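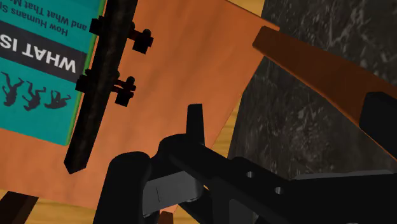

Can it put the book away yet?

I have a test for household robots, and it has nothing to do with backflips. There's a book on the board, it's upside down, and there's other stuff lying across it. Move the stuff, pick up the book, turn it the right way round, put it on a shelf. My kids fail this daily, so I consider it a fair benchmark.

The simulated version is where most of this work happens now, and I've been spending my evenings looking at it instead of cleaning my own house. The view from down by the gripper is humbling. You get a lot of black gripper, and past it the cover of a book with WHAT IS on it in big white letters, bottom side up. What is what? The cover doesn't say, at least not the part I could read. There's a dark bar lying right across it, rough like bark, with a couple of clamps on it. I would pick the bar up without thinking. A machine has to decide whether the bar is one thing or three, where to grab it, and whether the clamps come along for the ride.

I went down this hole in August, after reading a long and very cheerful page from an outfit called Grolent about how their arm, the Burar, would be "chore ready" soon. Soon is doing a lot of work in that sentence. It's doing more work than the Burar.

In the clips they put up, it clears a table of 15 items. It takes 18 minutes. Two of the items end up on the floor, and the narrator calls this "placement variance," a phrase I have since used on my spouse with poor results.

To be fair to the thing, shop floors are further along. My cousin's employer runs a Melidano cell that takes parts out of a tray and puts them in another tray all night long, and nobody makes a fuss over it. But the trays are always in the same spot, the parts are always the same parts, and no one ever leaves a library book on top of them. My workbench in the garage has none of those advantages. I cleared it this weekend and found 13 screwdrivers, of which I remember buying maybe four.

Then there's the money. The cheapest arm I'd trust near a dish is the Yaman, and it goes for $2670 before you buy the hand. The hand is extra! I priced a car once where the floor mats were extra and thought that was bad.

So where are we? Picking up one object from a clear surface: pretty good. Picking up a flat book with a bar on top of it: ask me next year. Knowing that the book goes on the shelf and the bar goes back to the garage, and that the mug stays put because I'm still drinking from it: I wouldn't hold my breath.

I did finally clean the kitchen. It took me 18 minutes too, but I'm counting the sandwich.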